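Patterned Wall Coverings and Concentration in Shared Study Rooms
Student project report, Module in Interior Environments
Project group: Svenja Fröhlich, Hafiz Subramaniam, Wulan Harahap
Supervisor: Edin Georgiev
Submitted 8/2/24

1. Background

The study rooms on the second floor of the Ponmont building were repainted in plain off-white four years ago. Since then the students' council has received regular complaints that the rooms are dull and tiring to sit in. The building office asked whether a patterned wall covering might be tried in one or two of them before the next round of decorating. The present project was set up to answer that request and to advise on what kind of pattern, if any, should be chosen.

Earlier coursework in this module dealt with colour only. Pattern was left out, mainly for lack of time. The group therefore began by sorting wall coverings into four classes: plain, small repeat, large repeat and flowing line. The last class covers papers in which bands or waves run across the sheet without an obvious grid, often in several related colours. Greens and greys are common in this class, and fine line work inside the bands is frequent.
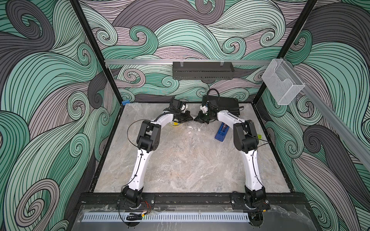 2. Method

A questionnaire was sent to all students registered as users of the study rooms, and 112 replies were received. Respondents were asked to place the four classes in order of preference, first for a room in which they would read alone and then for a room in which they would work with others. They were also asked how long they normally stayed in one sitting.

In addition, the group held a reading trial in two rooms of equal size. Room A was left plain. In Room B, one long wall was covered with a flowing-line paper supplied by Womano. Each participant read a text of 1,740 words in one room and a second text of similar length in the other, and then answered a short set of comprehension items. Half of the participants began in Room A and half in Room B. Lighting was kept at the same setting throughout, and the blinds were closed. Yi-an Yoo kept the timing sheets and checked the marking.

The group had intended to test a small-repeat paper as well. The order from Plavotier was delayed until after the end of term, and this part of the trial was dropped.

3. Results

3.1 Preference

For reading alone, the plain wall was placed first most often, followed by the small repeat. For work with others the order changed, and the flowing-line class was placed first. Several respondents wrote that they liked a busy wall to one side but would not wish to face it. Comments of this kind came mostly from those who stayed longer than two hours.

The large repeat was the least liked class in both cases. Written remarks described it as heavy, and two respondents said that it made a small room feel smaller.

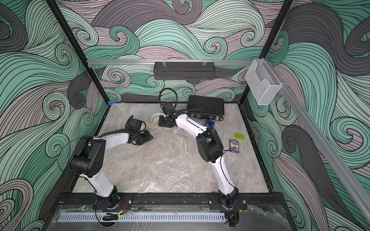 Preference did not appear to depend on year of study. There was a slight difference between faculties, with students of design and architecture more willing to accept strong pattern, but the numbers in each group were too small to support a firm statement.

3.2 Reading trial

Comprehension marks in the two rooms were close, and the group does not regard the difference as meaningful. Reading times were slightly longer in Room B for participants seated facing the papered wall. Those seated with the wall beside them read at the same pace as in Room A. Seating position was not controlled as strictly as it should have been, and this is the main weakness of the trial.

3.3 Cost

Quotations were obtained for covering one long wall in each of the two rooms. The lower, from Sumampouw, came to 3,462 including labour. The building office has set aside some 4,000 for the work.

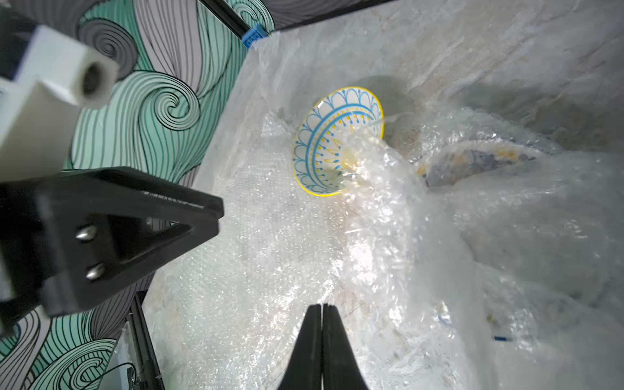 Figure 3. Crumpled bubble wrap with a small ceramic bowl on its side.

4. Recommendations

The group recommends that a flowing-line paper be used in the group work room, on a side wall only, and that the silent reading room remain plain. Desks in the group work room should be turned so that no seat faces the papered wall directly. A washable finish should be requested at the time of ordering.

The reading trial should be repeated in August with fixed seating and, if the delayed order has arrived, with the small-repeat paper included. The questionnaire and marking sheets are held by the supervisor and may be used by the next project group.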